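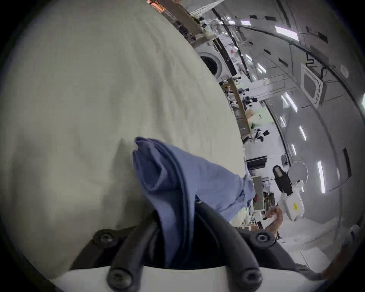 The case for the shared laundry room

The building I live in, on the Osberg side of Keltbridge, has a laundry room in the basement. It has four washers, three dryers, a long folding table and a bench that came out of a bus station. Last February the owners sent a letter asking tenants whether they would like the room closed and a small washer put in every kitchen instead. Most of my neighbors said yes. I said no, and I have been asked to explain myself often enough that I would like to do it once, in writing.

I understand why people want their own machine. I have carried wet towels up two flights of stairs when the dryers were full. I have come down at nine at night to find every washer finished and none of them emptied. A parent with a sick child should not have to put on shoes to wash a set of sheets. For anyone with bad knees, the stairs alone settle the question, and I would not argue with them.

But the letter treated the laundry room as a cost and nothing else. It listed the water bill, the repair calls and the floor space, which could be rented out as storage lockers. It did not list anything the room does for the people who use it, apart from cleaning their clothes.

Start with the machines. The washers downstairs are commercial ones. They take a full-size comforter. They are fixed by a man with a van within a day or two, and the bill does not come to me. The washer proposed for my kitchen is a narrow front-loader that would take the place of the only cabinet deep enough for a stockpot. It would handle a few shirts at a time. There would be no dryer, because the wiring in the building will not support one in each apartment, so everything would go on a rack in the living room. In winter, with the windows shut, that means damp walls. I lived that way for years in my last place, in Flarkau, and I scraped mold off the window frames every March.

Then there is time. People say a machine at home saves it. In my experience it spreads the work across the week. With a washer ten feet away I ran a load most evenings, and I always had something hanging up or waiting to be put away. Now I go down on Thursday with everything I own that is dirty, fill two machines, and two hours later I am finished until the next Thursday. The clothes come back upstairs folded, because there is a big table and nothing else to do but fold. At home I folded on the bed, when I folded.

I can't prove that this is true for everyone. A family of five is in a different position from a person living alone, and some people like doing a little each day. I only say that the saving in time was taken for granted, and I doubt anybody checked.

The part I find hardest to put in a letter to a landlord is the company. I don't want to make too much of it. The laundry room isn't a town square. Most people nod and look at their phones. Still, it is the only room in the building where tenants stay put for more than the length of an elevator ride. I learned there that the rent increase notice had a mistake in it. I learned there which dentist to avoid. When the heat failed for three days, the people who already knew one another from the basement were the ones who knocked on doors, and they knew which doors to knock on.

We have been steadily moving this kind of thing indoors for as long as I can remember. The movie theater became the television, and the library computer became the laptop. Each change was reasonable. I made most of them myself and would not go back. But at the end of it you have a building with 167 people in it and very few reasons for any of them to be in the same place.

The room does need work. The light over the second dryer has been out since fall. The door sticks. There ought to be a sign-up sheet, and a rule that a finished load can be moved to the table after 30 minutes without anyone taking offense. The Murakami building across the street has both, and friends there tell me the arguments mostly stopped. A bigger elevator would help more than any of it, but I know what elevators cost.

What I would ask of the owners is a proper choice. Keep the basement room, repair it, and let tenants who need a machine upstairs for health or family reasons have one put in. That would be a handful of kitchens and not the whole building. The owners would lose a few lockers' worth of rent. I would lose nothing, and I'd get to keep my cabinet.

The survey closes at the end of the month. If you live here and haven't sent yours back -- even if you plan to vote the other way -- there are blank copies on the folding table, next to the lost socks.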